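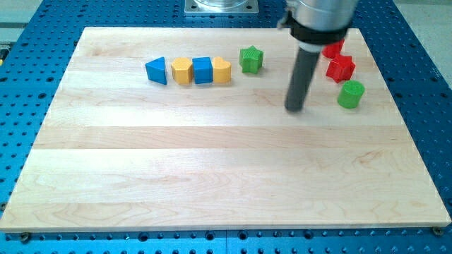

Häufige Fragen zur Spieleausleihe Triltell

Wer darf ausleihen?
Alle ab 16 mit gültigem Ausweis. Jüngere bringen jemanden mit, der unterschreibt und hinterher die Mahnungen bekommt.

Was kostet das?
Der Jahresbeitrag liegt bei 8 Euro. Dafür gibt es so viele Ausleihen, wie Sie tragen können, höchstens aber 2 Spiele gleichzeitig. Ja, auch wenn das zweite nur ein Kartenspiel ist.

Wie lange darf ich ein Spiel behalten?
Vier Wochen. Verlängern geht einmal, online oder am Tresen. Wer die Anleitung nach acht Wochen noch nicht verstanden hat, darf sie trotzdem zurückbringen.

Wie groß ist der Bestand?
Im Katalog stehen 3320 Titel, davon sind immer um die 100 gerade in Reparatur. Die übrigen stehen im Regal oder bei Leuten, die sie »gleich morgen« vorbeibringen.

Es fehlt ein Teil. Was nun?
Sagen Sie es bitte bei der Rückgabe. Einzelne Spielfiguren, Würfel und Bauklötze ersetzen wir meist aus der Restekiste. Schauen Sie vorher unter dem Sofa nach und im Staubsaugerbeutel. Fehlt das Spielbrett, wird das Gespräch länger.

Muss ich die Karten nachzählen?
Ja.

Wirklich?
Auf dem Zettel im Deckel steht, wie viele es sein sollen.

Kann ich Spiele vorbestellen?
Ja, über das Formular im Katalog. Wir schreiben Ihnen, sobald das Spiel da ist, und legen es eine Woche zurück. Danach bekommt es der Nächste auf der Liste. Bei »Farnomden« ist die Liste im Moment so lang, dass Kleinkinder die empfohlene Altersstufe in der Wartezeit erreichen dürften.

Nehmt ihr Spenden an?
Gern, solange die Schachtel schließt und der Inhalt nicht nach Keller riecht. Puzzles nur vollständig. Von Quizspielen aus den Achtzigern haben wir genug.

Gibt es Spieleabende?
Im Winterhalbjahr, Beginn 19 Uhr, Start ist wieder im Oktober. Hélder Prata erklärt die Regeln und lässt sich auf Diskussionen über Hausregeln nicht ein. Getränke bitte mit Deckel.

Wo finde ich euch?
Im Hinterhaus, zweite Tür links, Klingel »Cerent«. Das Schild vom Vormieter wollten wir im Januar austauschen.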